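Minutes, Course and Competition Group, Stavska Golf Club
January meeting, upstairs room

Present: Petronella Venter (chair), Anderson Batista (course), Tyyne Kuusisto (handicaps and results), Sibusiso Makhubela (league captain), Princess Lagman (minutes)

## 1. Previous minutes

Accepted with one correction. The item on range mats should have read "replace the worn mats," not "replace the mats." Batista confirmed that the mats in good condition stay in use.

## 2. Winter league

Makhubela presented the standings and the remaining schedule. The league has 111 registered players. Matches between Motaung and Skurine were postponed twice for frost, and the captains have agreed to play the tie as a single match on neutral greens at Jandero. Jandero has offered the morning slot at no charge, provided that carts stay off the fairways.

The group discussed how a halved match should be scored when one team plays short. The current league sheet does not cover the case. Makhubela proposed that the absent player's match be recorded as a loss and that the remaining matches stand as played. Agreed. The wording will be added to the league sheet before the next round is posted.

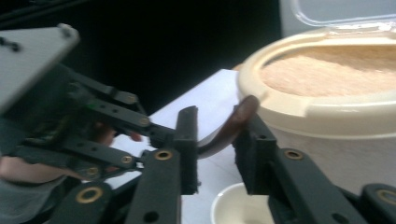
Can a player who has already appeared for one team move to another team after the postponed tie?

Transfers closed when the first round was played, and a postponement does not reopen them. A player who changes home club during the season finishes the season with the original team.

Kuusisto asked that results be sent in on the evening of play. Late cards from the last round delayed the handicap update, and two captains sent photographs of cards on which the gross scores could not be read. Makhubela will remind the captains.

## 3. Course condition

Batista reported as follows.

- **Greens.** Height of cut remains at the winter setting. Disease pressure has been low since the last treatment. The practice green was slow to recover after aeration and will stay closed until root growth improves.
- **Tees.** Forward mats are in place on all the par 3s. Grass tees will be used for league matches only.
- **Drainage.** The new line across the low fairway is carrying water, but the outlet is silting up. Batista wants a catch basin installed at the outlet before spring. The contractor's price does not include hauling away the spoil — he will ask for a revised quote.
- **Bunkers.** Sand depth was checked after the heavy rain. The left greenside bunker on the closing hole has washed down to the liner on its upper face. Sand will be pushed back up by hand, and the bunker is to be marked as ground under repair until that is finished.

Venter asked whether the upper face should be rebuilt at a lower angle. Batista said that this would stop most of the washing but would require moving the sprinkler head behind it. He was asked to price the work as a separate job.

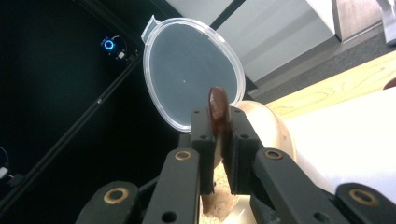

## 4. Local rules and scorecard

Kuusisto circulated a draft of the revised local rules. The changes are limited to the following points:

1. Preferred lies apply in the general area cut to fairway height or less, within one scorecard length, no nearer the hole. The present card says "one club length" on the front and "one card" on the back.
2. The stone path beside the pump house becomes an immovable obstruction. It is currently treated as integral to the course, and players have been hitting off it.
3. The staked young trees are a no play zone. Relief is mandatory.

Makhubela objected to the third point as drafted because some of the stakes have been removed and the trees are no longer easy to identify. After discussion, the rule was kept and Batista will tie blue tape on every tree it covers.
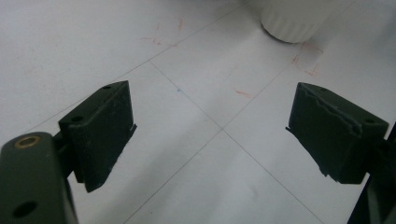

The tape has to be in place before the card goes to print, as the rule will refer to it by color. Kuusisto will hold the print order until Batista confirms. The existing stock of cards may be used for casual rounds until it runs out, with the corrected preferred lies wording posted at the first tee.

The local rules were adopted subject to that one item.

## 5. Pace of play

League groups on the front side have been starting at uneven intervals. Venter noted that the starter's sheet allows for a fixed gap but that groups are being sent off as soon as the fairway looks clear, which causes a backup on the first short hole. The starter is to keep to the sheet. Groups that arrive late lose their slot and go out at the end of the field.

A proposal to introduce time penalties was not supported. Kuusisto pointed out that there is no one available to time groups on the course, and a penalty that cannot be applied evenly should not be on the card. To be looked at again after the league ends.

## 6. Actions

| Action | Owner |
|---|---|
| Add short team scoring to league sheet | Makhubela |
| Remind captains about cards | Makhubela |
| Revised quote for catch basin, including spoil | Batista |
| Price for bunker face and sprinkler head | Batista |
| Tape on young trees | Batista |
| Hold, then release, scorecard print order | Kuusisto |
| Notice at first tee | Lagman |

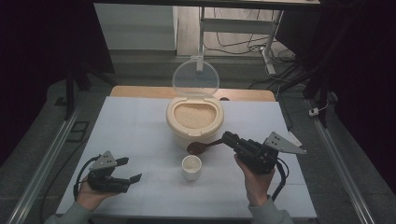
*Rice container with the lid open, small white cup and wooden spoon.*

## 7. Other business

Lagman asked for items for the next agenda to be sent to her in writing. Batista gave notice that the irrigation controller will be switched off while the pump is serviced; no watering is scheduled in that period.

The meeting closed at 5 p.m. The next meeting will be set once the Jandero match has been played.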